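Sock sizing for gift pairs — foot length or shoe size??

Knitting & Yarn > Socks > Help and Questions

purlgrey_ohio
Ok quick one before work. Making socks for my brother in law, gift, so I can't ask him to stand on a ruler. I know his shoe size (11) and thats it. Pattern is written for a foot length. Everything I read says knit it shorter than the foot but nobody agrees how much shorter. Half inch? Whole inch? Ten percent? Yarn is Likia sock, the wool/nylon one. Top down, heel flap, plain stockinette foot. Already past the heel on sock one so I need an answer kind of soon lol

hettie_knits
Ten percent. Always. Take foot length, knit ninety percent of it, done. There are charts for shoe size to foot length all over, use a men's one.

marlpit
Disagree with ten percent always. Depends on the fabric. Tight gauge barely stretches lengthwise, you take ten percent off and his toes are jammed. I do a half inch shorter on everything for men and have had zero complaints. Well one, but he had the dryer on high.

purlgrey_ohio
What gauge counts as tight though. I'm at 8 st per inch

hettie_knits
8 is normal for socks. Ten percent is fine.

marlpit
8 in Likia is on the firm side imo. That yarn is plumper than the label makes it sound. Did you wash a swatch?

purlgrey_ohio
...no

Sigrun Granström
Always wash the swatch. I know, I know. But that yarn blooms and the rows pull up a bit when it dries. My row gauge changed more than my stitch gauge and rows are what you care about for foot length. Knit a little tube, wash it how he will wash it (so, badly) then measure.

And measure it flat! Half the arguments in this section are people measuring a sock that's bunched up or hanging off the needles. Lay it down, smooth it from the toe end, no pulling. Then if you want to know the stretch, hold both ends and see.

toe_up_tom
Or go toe up and none of this matters, just try it on as you go

hettie_knits
Tom it is a GIFT

toe_up_tom
Try it on somebody with the same size feet. Coworker. Neighbor. I have done this

Beril Coşkun
Coming in on the flat thing cause I do this for every pair I sell. Sock on a plain hard table, not the bed, not your knee. Hold it at each end so the foot lies straight, and get the slack out without making it skinny. If the fabric starts narrowing in the middle you're pulling too hard and your number will be wrong.
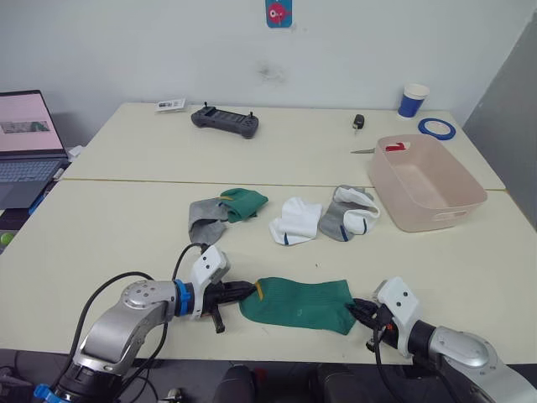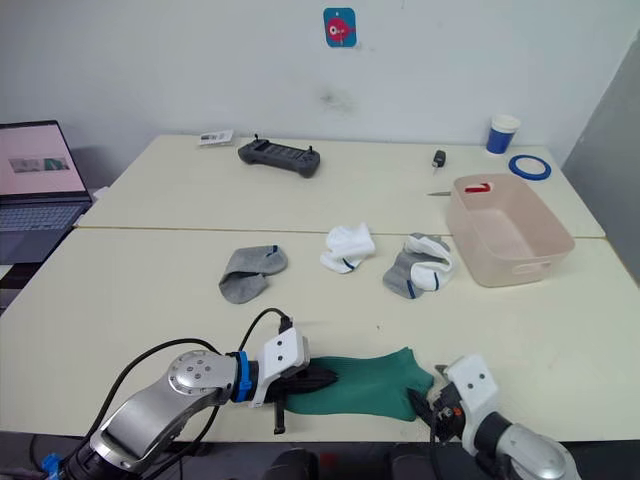
Green sock held out flat on the white tables, both pics

Then do it again from scratch and see if you get the same number. If the 2 don't match, do it over. I write both in the notebook anyway.

For shoe size 11 I wouldn't go the full ten percent. I'd start the toe when the foot is 2 inches short of where you want to end up, assuming a regular wedge toe. Check your own toe tho, some are longer. Mine come out at 2 but I decrease every row near the end.

purlgrey_ohio
Oh thats really helpful, I've been measuring on my knee this whole time

marlpit
Agree with all of this except the toe. At 8 st and a 64 or 72 stitch sock you should work it out from your row gauge, not a fixed number. Rows in the toe divided by rows per inch. Takes a minute.

Beril Coşkun
Sure, thats what "check your own toe" means

marlpit
Fair

kestrel_yarns
Counterpoint, stop worrying so much. Ribbing down the instep. Stretches to fit anybody from a 9 to a 12. Every gift sock I make is 2x2 rib on top, flat sole. Ribbing forgives everything.

hettie_knits
Ribbing stretches AROUND. It does not do much for length??

kestrel_yarns
It hugs the foot so it doesnt slide, so being a little short or long doesn't bug you as much. Anyway mine get worn.

Sigrun Granström
Both true I think. Won't fix a sock that is an inch short. Will keep one that's a smidge long from wadding up in the shoe.

toe_up_tom
How much yarn have you got left btw? An 11 eats yarn. I ran out on the second toe once and had to finish in orange

purlgrey_ohio
Got 200 yards extra in a second color (Kirik, gray) in case. Was going to use it for the toes and now maybe I will on purpose so it looks planned

toe_up_tom
Smart. Contrast toes hide a lot

marlpit
Check the Kirik doesnt felt faster than the Likia. I had a pair where the toes shrunk and the rest didnt. Looked like little fists.

hettie_knits
Superwash or not? There's a Kirik of each, labels look nearly the same

purlgrey_ohio
Label says superwash phew

Ok update. Washed a tube last night, dried on the rack. Rows did pull up, went from 11 to 11 and a half per inch. Measured sock one flat on the kitchen counter and I was WAY off, knee measurement had me more than a half inch too long. Going with marlpit's half inch and the contrast toe. Kids are up gotta go

hettie_knits
Ten percent would have got you there too

marlpit
Hettie

Sigrun Granström
Post the finished pair when you have it! And write the row count down somewhere before you start sock two. On paper.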